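Worktop Surfaces in Shared Student Kitchens
Project report, Sindton Hall study group
Apr 8, 2019

3. Method

A questionnaire was sent to 200 residents of Sindton and Dow halls, with 32 questions on cleaning habits, stains and the choice of surface colour. Replies were collected over five weeks. Kitchens refitted in June were treated as a separate group.

4. Results

Residents preferred pale surfaces to dark ones, although they reported wiping them more often. Patterned surfaces were thought to hide crumbs and small marks. Seven kitchens had lasting stains near the kettle. Plain white received the lowest score in both halls.

A pale beige surface with a stone pattern was the type most often chosen.

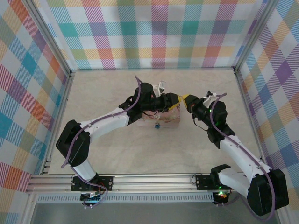

5. Recommendations

Future refits should use a pale, patterned surface.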